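The Late Supper

Part one: before

Quarter past five and the hall heating still off. She'd rung twice. The man at Arport, where the boiler people were, said try the reset, hold it, count to ten. She held it. Counted. Nothing, then a thump somewhere under the vestry floor, then pipes.

Right. Soup.

It was the women's supper, last one before Easter, April already and still a frost on the lych gate. Truvunthorpe had done a Lent supper every year she could remember, soup and bread and a speaker, and somehow this year it had come to her. The sheet in the porch. You put your name down for bread and you come back and somebody's written LEADING next to it. Her own fault for using pencil.

The speaker was meant to be a nun. Retired, lovely voice, had lived years in a place called Lã and had slides. The nun had a chest infection. Message on the phone at lunchtime, all coughing and apology, and at the end of it, very clear, you'll think of something dear.

She had not thought of something.

She had a book. Dastum, it was called, a thin grey thing off the back table, fifty pence in the honesty box, readings for the forty days. She'd got as far as day six. Page corners turned down by whoever had it before, and in the margin in blue biro, over and over, the same word. Why. Why. Once, next to the bit about the fig tree, Why not.

Bread in. Urn on. The urn had a light that meant hot and a light that meant empty and the labels had come off.

Her sister would have been good at this. Her sister could stand up in front of anyone. Her sister hadn't been through that door since the funeral, and that was three years, and they didn't talk about it, they talked about the dog.

She'd put a note through anyway. Supper, seven, you needn't stay. Then walked home fast before she could fish it back out of the letterbox.

Half past six. People coming in with their coats on and keeping them on. Somebody said is it me or is it parky in here. Somebody said what number's the first hymn and she said 519 without looking and it was 519, thank God, so that was one thing.

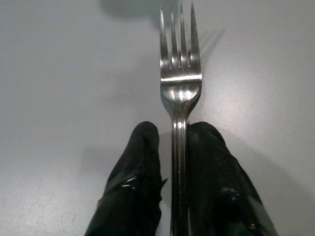 Part two: after the soup

The soup went. Even the lentil went. Bowls stacked, the big jug refilled, and then that quiet when everyone turns their chair a bit and looks at you.

She stood up. Knees not good. Said the sister couldn't come, she was poorly, and would they remember her. They said they would. A long pause in which she was supposed to be interesting.

So she read. Psalm 41, because it was the one the book had for that night and because it was short. Blessed is he that considereth the poor. Her voice went thin at the part about the bed of languishing. She'd read it aloud before, that was the trouble. Hospital, ward at the end, small hours, her mother asking for something with a tune to it and her not knowing any tunes, so she'd read that.

She stopped. Then she said so, out loud, to the lot of them. That she'd read it to her mum. That she'd been quite cross with God at the time and was still, on and off, mostly on. That somebody had written Why all down the side of this book and she'd like to of met them.

Nothing. A spoon. The pipes going.

Then from the back, near the door, the voice she'd have known down a well.

That's mine, said her sister. That's my book.

Still had her coat on. Dog lead in her hand, no dog. Must have come in during the washing up.

I gave it to the jumble, she said. After. I didn't think anyone would want it.

And one of the old ones at the front, deaf as a post, hadn't followed a word, said very loudly are we having the other hymn or not.

They had the other hymn. Nobody could find it, half the books were the old edition, so they sang the two verses everyone knew and hummed teh third. Her sister didn't sing. But she came round the tables and picked up a tea towel, and they did the big pan between them, one holding, one scrubbing, neither of them looking.

You turned the corners down, she said.

You're not supposed to write in them either, said her sister.

Which day did you get to?

All of them. Twice.

The plate money came to not very much. She put it in the tin for the roof. Lights off, side door, the key that needed lifting as you turned it. Cold out, properly cold, and the dog tied up to the railings going mad to see them.

Walk you to the corner, said her sister.

All right.

She'd left the urn on. She went back and switched it off.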